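Monday, July 19, 2021
Two-arm cell, summer project group. Notes by D. Rutkowska

Came in early to rerun the tidy-up task before the students arrived, because I didn't believe Friday's number. Still don't. The log says 13 good runs out of 40. Going back through it, "good" was ticked by whoever was at the keyboard, and at least one of those ticks is a run where the object ended up leaning on the side of the target and somebody felt generous. Rule from today: it's in or it's a fail. Written on the whiteboard in red.

Bornholm (the team, not the island, they chose it) want to move on to handovers between the arms. I said no for now. The handover idea comes from the Dreltomura write-up that everyone has been passing round, and I've read it twice without finding how many attempts they threw away. One tidy clip at the end is not a result. Szczepańska disagrees with me and thinks the students need something more exciting to show in October. Fair point about motivation, but I'd sooner they showed one dull thing that works.

Calibration. Redid both arms against the floor marks. Left was out by 2 mm at full reach, right was fine. No idea how long left has been like that. The calibration sheet has no entry after the first week, so possibly the whole time. This might explain some of Friday's failures and I am trying not to let it explain all of them.

Gripper speed. Turned the closing speed down to 600 in the config on both sides. The units are whatever Ernaditz decided they were; the manual has two tables and they don't agree. Slower looks better by eye. "By eye" is how we got 13 out of 40, so leave it there for a full set before anybody writes it down as an improvement.

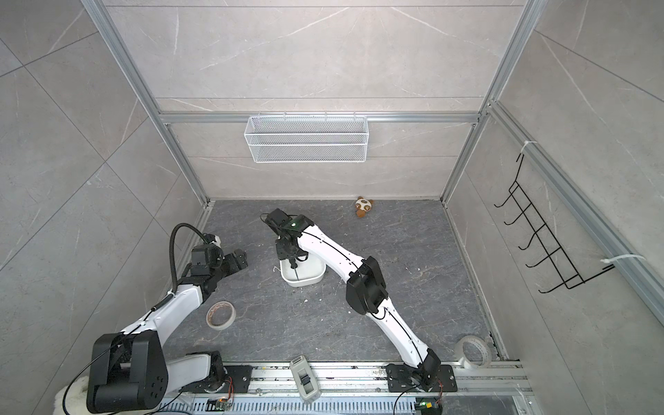
Object choice is my main quarrel with how the task is set up. The students pick things that are pleasant to pick up and then tell me the policy generalises. A soft toy forgives nearly any grasp, so I count the little plush one by the back wall as a warm-up and no more. The clear tape roll standing on its edge at the front right is a better test, and I want the masking tape, lying flat over by the left arm, scored separately from it. Same sort of object, different problem. The bowl with the stick standing in it is what I'd put in front of visitors if I wanted to be embarrassed, and right arm only until the left has a week of clean calibration checks.

Floor needs a wipe, there are crumbs on it.

To do:
– fresh set of 40, objects put back to the marks each time, no nudging
– one person runs, another scores, swap at lunch
– calibration sheet filled in before the first run or the set doesn't count
– ask Ernaditz which table is right (second time of asking)
– Bornholm to write down what they would accept as failure before they start on handovers

Szczepańska wants the wire rack on the right used for a hanging task. Maybe. Put it after the tape.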